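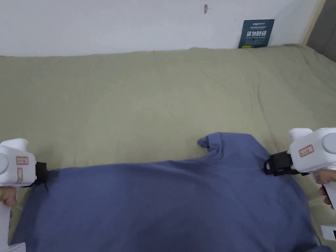 Folding T-shirts on the bed — does anyone do it differently?

Soscombe Home Forum > Laundry and Linen

marrowfat_36
Posted 27th April
Hello all. I've been folding on top of the bed ever since we moved to Lultberg, as the kitchen table is never clear, and I've grown rather fond of it. I spread the blue T-shirt out over the green bedding, get hold of the two corners and give it a gentle pull before anything gets folded. My trouble is the sleeves. They go in nicely enough, but then one side comes out lumpy and the whole thing ends up wider at one end. I have 12 of these to do most weeks, so any kind advice would be very welcome!

teacosy982
Welcome, marrowfat! I always folded on the bed too, until my back complained (ours is a low one, from Atedard, lovely to sleep in and dreadful to lean over). Lay the shirt face down, fold one side in as far as the middle of the shoulder, then turn the sleeve back on itself. Do the same on the other side and your edges should come out straight.

old_pegbag
I'm afraid I don't agree about the bed at all. A soft surface gives under your hands and you press new creases in as you go. A table with a towel over it, every time. I've folded that way for 30 years and my shirts stack beautifully.

marrowfat_36
Thank you both. I did try the table in January, pegbag, but the sleeves kept sliding off the end and I got quite cross with it. With the bed I can put the shirt down flat, sleeve tucked in, and draw the bottom hem tight from both ends,

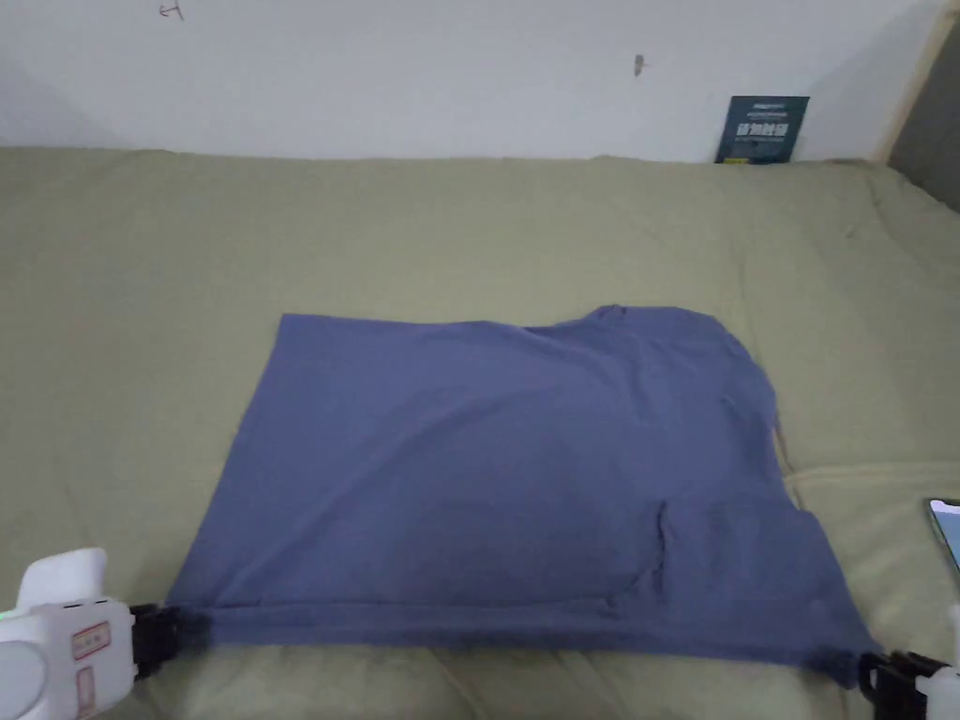

and I do find the pulling takes out more of the ripples than smoothing with my palm ever did. The collar end is still a bit of a muddle, mind you.

teacosy982
Try doing the collar first, then — flatten it before you touch the sleeves.

old_pegbag
Well, each to their own, but do give the towel a go. Mine's an old Sepúlveda bath sheet and it doesn't slip.

marrowfat_36
I will, on Saturday, if I can find the table.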